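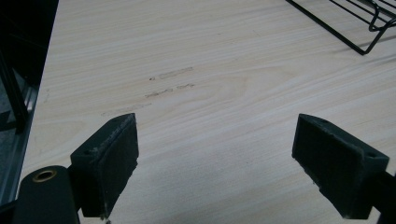 Marks like these came off our break room tables with a damp cloth and a drop of dish soap, a buyer in Stedville writes, and the only ones that stayed had been left by a steel shelf dragged over the top. The same buyer asks whether a melamine sponge is safe on the finish. It is not recommended. See Cleaning, further down.

Skavgate Work Table, light wood top
Item no. 976
Made by Borbély
Sold in the Brokia range

Product details

The Skavgate is a rectangular work table for kitchens, break rooms, craft rooms and light assembly. The top is a wood veneer in a pale cream and beige tone, bonded to a particleboard core and sealed with a clear matte lacquer. The grain runs along the length of the table. Veneer is a natural material, and the figure differs from one top to the next. Straight grain, wavy grain and oval (cathedral) patterns all occur and are not sorted at the factory. Tops ordered together are cut from the same batch of veneer where stock allows. A match with a table bought earlier cannot be guaranteed.

The underframe is welded steel tube with a black powder coat. The legs bolt on from below with the hex key supplied. Each foot has a leveling screw with 20 mm of travel.

Specifications

Top thickness: 20 mm
Edge: veneer strip, lightly rounded
Finish: clear matte lacquer, water based
Maximum evenly distributed load: 100 kg
Underframe: steel, black
Assembly: required, two people
Replacement feet: available separately

Surface

The lacquer resists water, coffee, cooking oil and ordinary dish soap for short contact times. Standing liquid should be wiped up within the hour. The finish does not resist acetone, paint thinner, oven cleaner or chlorine bleach.

The top is not heat resistant. Use a trivet under pans and a mat under any appliance with a warm base.

Gray or brown streaks on a light top have two usual causes. The first is transfer, where rubber, pencil, soft metal or dark plastic has left material on top of the lacquer. The second is abrasion, where the lacquer itself has been dulled or cut. Transfer can be cleaned. Abrasion cannot, although a light case will be less visible after a coat of the care oil listed under Accessories. To tell them apart, draw a fingernail across the mark. A line that catches the nail is a scratch.

Wire racks, dish drainers and baskets can stand on the top if the contact points are capped. Bare rod ends will mark the lacquer when the rack is pushed sideways. Lift the rack to move it. Self-adhesive felt pads are suitable in dry areas – under a dish drainer, use silicone caps, as felt holds water against the finish.

Cleaning

Daily: microfiber cloth, dry or slightly damp. Wipe with the grain.

Scuffs and streaks: lukewarm water with a little dish soap. Let the cloth rest on the mark for a minute, then wipe and dry. Repeat once or twice before trying anything stronger.

Pencil: a clean white vinyl eraser, light pressure. Colored erasers can leave dye.

Rubber marks: a cloth dampened with isopropyl alcohol, tested first on the underside of the front edge, where the same lacquer is used. Rinse with water and dry.

Do not use scouring powder, steel wool or melamine sponges. All three work by abrasion and leave a shiny patch on a matte surface. The patch is more noticeable than the original mark, particularly in low side light.

Accessories

Care oil, 500 ml, clear
Silicone foot caps for wire racks
Leveling feet, set of four
Cable tray, black, mounts under the rear edge

The care oil is applied thinly and wiped off after ten minutes. One bottle is enough for many treatments. Oil-soaked cloths can self-ignite – lay them flat outdoors to dry before disposal.

Changes to this item

From January, tops ship with a foam sheet in place of the former paper interleaf. Grit caught under the paper had caused short scuffs in transit on a few tables. Check the top for marks before assembly and report any transport damage before the legs are fitted. Keep the carton until the check is complete.

Page updated 23 February 2024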